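Monday, October 19, 2020

OK quick one tonight, I have an early start and the dishes are still in the sink. But I finished The Salt Ledger on Saturday and if I don't write it down now I never will. See also: the four books from July I swore I'd review. Sorry.

So. Jacobus Chauke. Second book in the Sorura sequence, 765 pages in the hardcover. I read the first one, The Arneck Road, in July on the back porch, mostly in one long weekend, and liked it a lot more than I expected to. Slow opening, then that bridge chapter, then I basically didn't cook for two days.

This one picks up eleven days after the end of book one. No recap. None. I had to go back and skim the last chapters of Arneck Road to remember who was holding the seal and why Pai wasn't speaking to her brother. There's a list of characters in the back, which I found when I was done. Great.

Pai is still the best thing here. She's older, meaner, tired. She keeps the books for the harbor at Falthorpe now and a good third of the novel is her just going through accounts, trying to find out where 3,000 barrels of salt went. I know how that sounds. I was glued to it. Chauke is really good at making a person reading a page feel like a chase, and when she finds the second set of ledgers I said something out loud and woke the dog.

The magic is still mostly off to the side. You get the tide-callers, you get one proper storm, and there's a rule about names that I think I finally understand. Maybe. If you came for duels and glowing swords you're going to be annoyed. I didn't miss them.

What didn't work. The Arneck chapters. Every time we left Falthorpe to go check on the garrison I started looking ahead to see how long until we got back. The captain is fine, the siege is fine, it's just a siege, I've read it before in other books with other walls. And the love story up there happens in what, four scenes? They meet, they argue over a horse, somebody's wounded and then we're supposed to be heartbroken. I wasn't. My sister was, so your milage may vary.

Also the typesetting on the maps. Who can read that. I took it over to the window and still couldn't tell a river from a road.

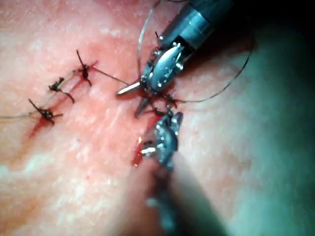
Then page 548. I won't say what happens but if you've read it you know, and if you haven't, don't flip ahead, and don't read the jacket copy of book three either, they just give it away. I went back over the earlier harbor chapters afterward and it's all sitting there. The letter with the wrong date. The thing the cook says about the well. I missed every bit of it and I was even paying attention, or thought I was.

The ending is more of a stopping place. Pai's on a boat, somebody we thought was dead has teh seal, and then it's acknowledgments. I was mad for an evening. Less mad now. Book one did the same kind of thing and I forgave it by breakfast.

Is it better than the first? Harbor half, yes, easily. Arneck half, no. I'd give it 4 stars out of 5, same as the other one, for totally different reasons. Don't start here though. You'd be lost by the second chapter - I nearly was.

Next up is a short one, a ghost story my sister left on the hall table with a note that says READ THIS FIRST. It's been there for weeks. And then I really will get to the July pile, at least the two I can still remember the plots of.

If anybody's already into book three, comments are open, but put a spoiler warning at the top please. Last time somebody didn't and I'm still a bit sore about it. Ok, dishes.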